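Jirstead workshop, cell maintenance thread. The two-arm folding cell got its service this week, so I'm putting the notes up while they're fresh. December 2018

1/ The cell is two arms on one plate, with a board behind it and walls on three sides. We call it Tadus. It folds T-shirts for most of the day and gets a proper going-over every 2,000 cycles or so. The counter read 1,975 when I opened the log.

2/ Pads first. Each gripper finger has a textured pad on the inner face, and lint packs into the pattern. Dry nylon brush, then a cloth with a bit of isopropyl. Don't soak them. The adhesive lets go at the corners and you won't notice until a hem slips.

3/ Check the tips close up with a shirt in reach. Plain white cotton is good for this because any grey rub from the fingers shows on it.
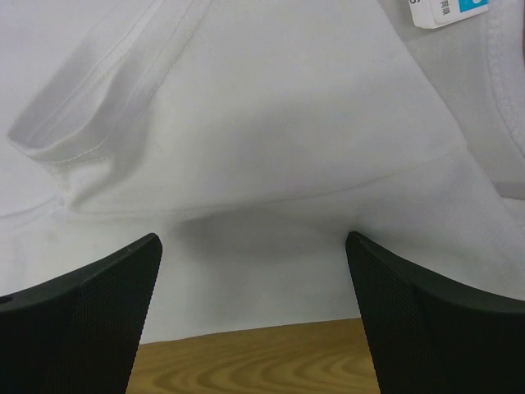

4/ If one tip reaches the cloth before its mate, re-zero the wrist before you touch anything in software. I lost an afternoon in June chasing a "vision fault" that was a wrist out by two degrees.

5/ Cables. Ours are purple and run down the outside of each arm, held with white ties. Leave a loose loop over the gripper. Snug looks tidier and it breaks conductors at the connector. We replaced 8 ties this time and one cable.

6/ The replacement cable came from Brernell. Same length as the old one, slightly stiffer jacket. I'll report back if it fatigues sooner.

7/ Next is the mounting plate. It sits on the aluminium extrusion and is held with round knobs. Hand tight, then a quarter turn. Go back over them after the first warm-up run, as they do settle.

8/ Shirt flat on the board, arms in the ready pose, and look at both elbows from the front. They should sit at matching heights. If one sags, check the servo horn screws before you blame the servo.

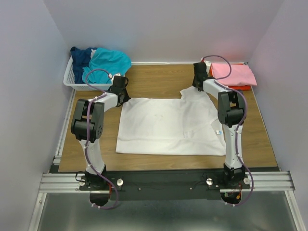

9/ Re-teaching the positions

Start with the left arm. Jog it to the near corner of the shirt, save, then do the right. Arruda (the control software) keeps the old points until you overwrite them, so rename the file first.

10/ Keep the basket and the folded stack in their usual spots while you teach. The arms have to clear both, and a path taught on a bare board will clip the basket rim on the way back.

11/ Run it at quarter speed with a hand on the stop. Watch the cable loops as much as the grippers.

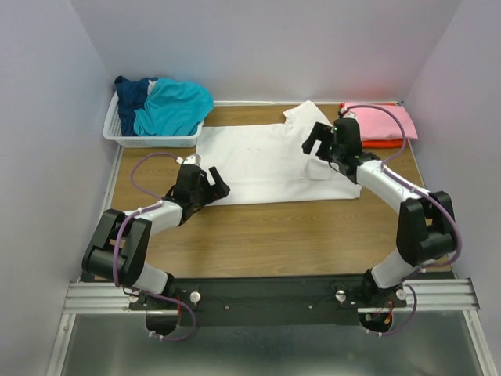

Page 7

12/ Counter was at 2,317 when I logged off last night. No dropped hems, one retry on a collar. Left elbow is a touch noisy at full reach, so that's on the list for next service.

13/ Parts list and tie spacing are in the workshop folder. If you're running the same arms with a different pad, I'd like to hear how long yours last.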